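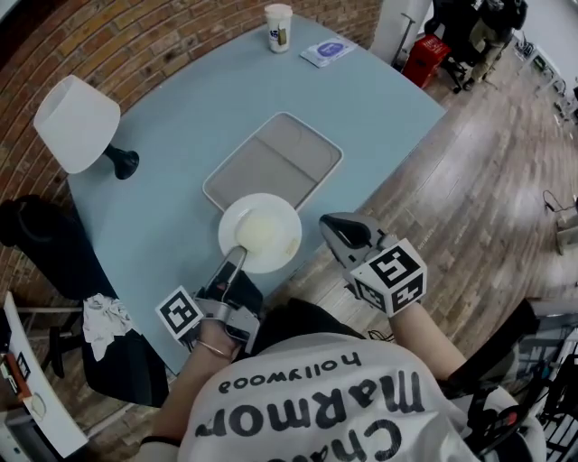 4. Effects on staff at the Stomcombe site

The Purba project began at Stomcombe in February. Operators there work seated, with a gripper in each hand, and handle plates and food items so that the motions can later be used to train robot arms. Five operators were interviewed for this report.

Two had previously worked in the Konum kitchen. Both stated that the new work is lighter on the back but harder on the wrists. A shift target of 200 repetitions was considered too high by 16 of the staff surveyed. Pay grades were unchanged at the time of writing, and retraining terms remain under review.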